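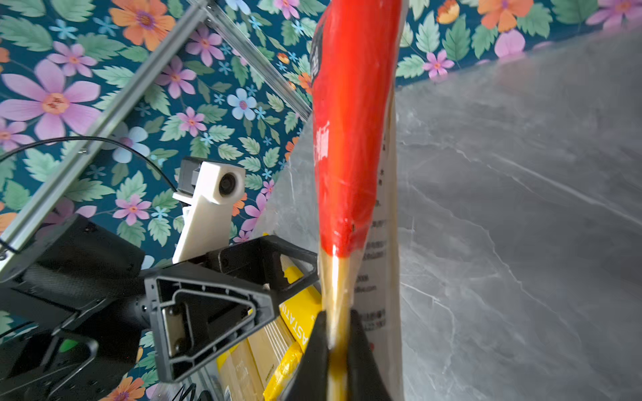
A red packet, thin side on

I love the new Gillora swim hall, I do, but 12 windows on a building that size? It's a box with a pool in it – and the lobby is darker than my garage.

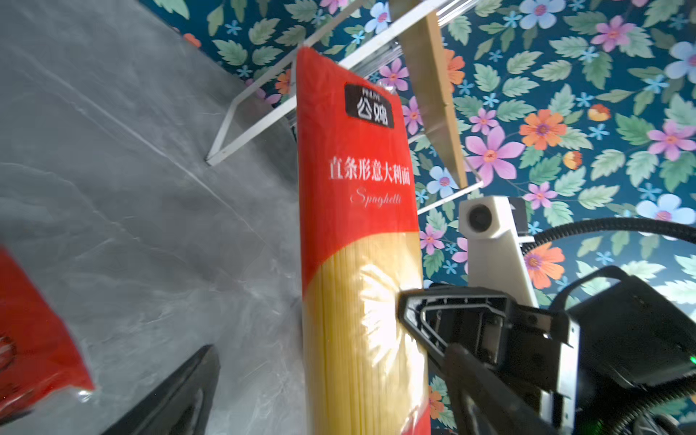 Let some light in

I get that glass costs money. So does running the lamps all day long!
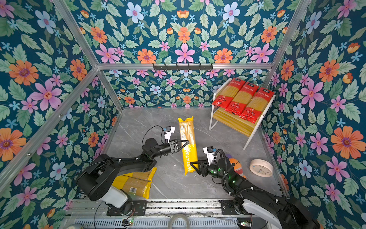

Public buildings have gone so plain inside lately, beige walls and more beige walls. Give me some color! I'd happily take dark teal wallpaper with pink and orange flowers over one more beige corridor (okay, maybe keep it out of the showers).
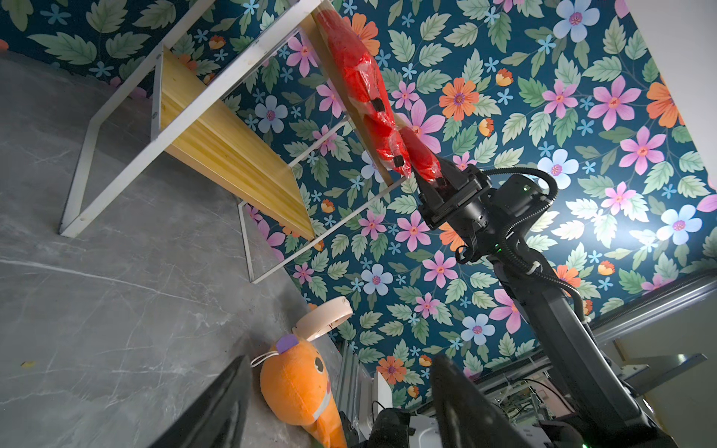

Philomena Daly wrote in that plain walls are easy to wash and the kids only care about the slide. Fair enough, but I still want a window by the front desk.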